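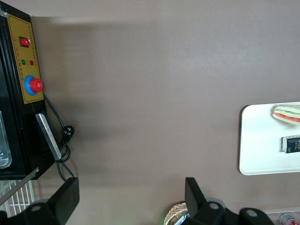
flaltholm_bench
Okay, long post, sorry in advance. I've spent most of December trying to get our two-arm snack counter policy (we call it Fjeld, it's a plain imitation learning setup) to stop confusing itself about when a job is finished. The counter is fairly busy: a tray, a display rack, a basket, and a black machine with a yellow control panel and a big red e-stop sitting on a blue collar. What I noticed in the wrist view is that the panel pulls the policy's attention like crazy. I ran saliency maps on 875 held-out clips and the red button lit up in way too many of them, even when the task was only about moving food onto the tray! So I tried something dumb. I masked random patches of the wrist image during training, but only patches far from the fingertips. Same network, same 3364 demos, nothing else touched. Success on tray tasks went from 61 percent to 74 percent.

kettlemoth
Nice jump. Did you mask the fixed camera too, or only the wrist ones? And how many seeds?

flaltholm_bench
Wrist only. Three seeds, and the worst masked seed still beat the best unmasked one. For anyone asking what the wrist camera has to deal with, it's mostly clear acrylic, crinkly wrappers and little bottles lying on their sides with the caps facing you. The pink packets on the top tier all have the same cartoon girl on them, so picking "the second one" is a real instruction problem and a separate headache.

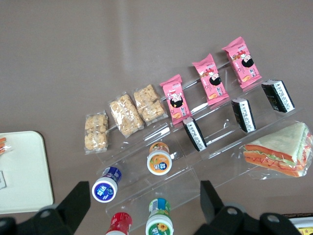

Re: is it really the masking?

gripper_gremlin
I'm going to be the grumpy one. We did random patch masking on the Vevlow set last year and got nothing, maybe a point. My guess is you had a bad baseline. If the saliency map was glued to an e-stop, your demos probably all started from the same pose and the policy learned the panel as a landmark. Vary the start poses and I bet your 13 points disappear.

flaltholm_bench
Fair, and I kind of hate that it's fair. The start poses do vary, but less than I'd like. I went back on Sunday and pulled the subset with wide start poses, 2829 demos out of the 3364, and retrained both versions on that. The gap shrinks to 8 points. Smaller, still there.

kettlemoth
8 points is not nothing. What's your success criterion though? If it's "item ends up on the tray" then a sloppy drop counts the same as a clean place.

flaltholm_bench
Item on the tray, released, arm backed off. Sloppy drops do count, yeah. Both arms are in the same shared space for this, which makes scoring from the wrist alone pretty hopeless, so I score everything off the fixed camera. It catches the rack of Coke bottles at the back, the beige tray in the middle and both arms.
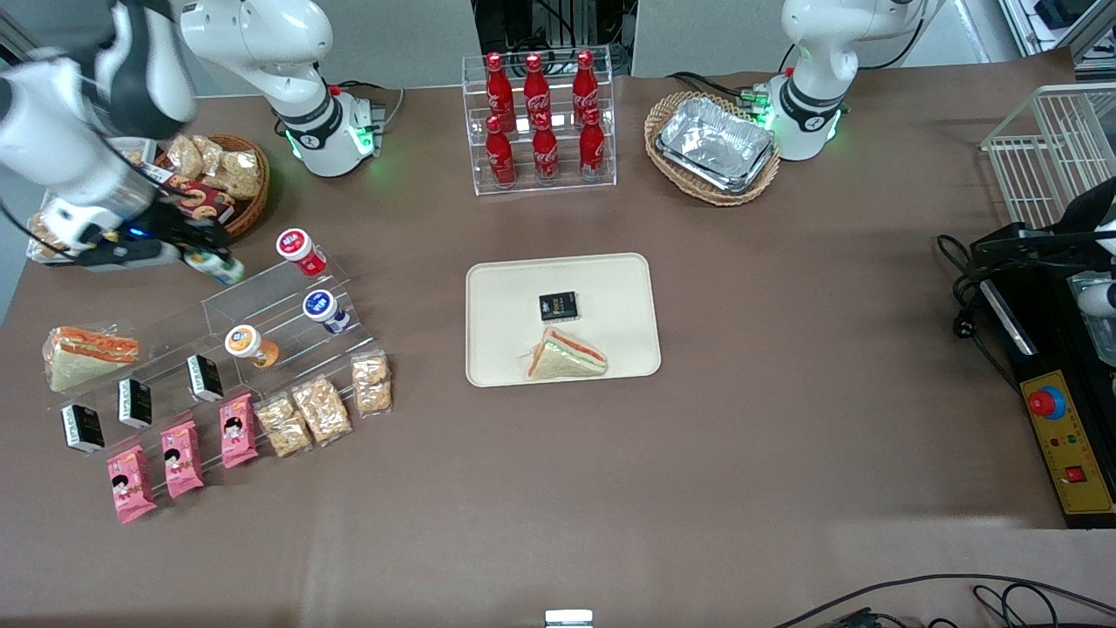
I also had a second person rescore a chunk of those blind, and we disagreed on 11 episodes. Nearly all of them were arguments over whether the arm had backed off far enough. I left them out of both conditions.

gripper_gremlin
Leaving them out is fine if they split evenly. Did they?

flaltholm_bench
Six masked, five unmasked. Good enough for me.

tapioca_servo
Different question from a lurker. Doesn't masking hurt you on the rack? I tried something close to this with Flumard (our shelf picking code) and the policy got noticeably worse at anything behind clear plastic. It seemed to need the far edges of the shelf to work out which tier it was on.

flaltholm_bench
Ha, yes, you found the part I was going to bury in the appendix. Rack picks dropped 4 points with masking. Bottles standing on the open table, like a red-capped one between the fingers, were fine and maybe a little better. Anything lying on its side inside the acrylic got worse.

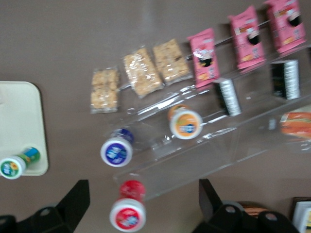
I think you're right about the edges. When I keep a strip along the rack unmasked the drop goes away, but then I'm hand-drawing where the policy is allowed to look, and I don't love that as a method.

gripper_gremlin
So the honest title is "masking helps if your background is distracting and hurts if your background is useful." I could get behind that paper.

kettlemoth
I'd read it. Motion blur might be worth checking too – our wrist frames get smeary on fast approaches and masking on top of that was rough.

flaltholm_bench
Good call, I haven't split by arm speed yet. I'll run it this week and post the tables in this thread, with the wide-pose subset listed separately so gremlin can yell at me properly.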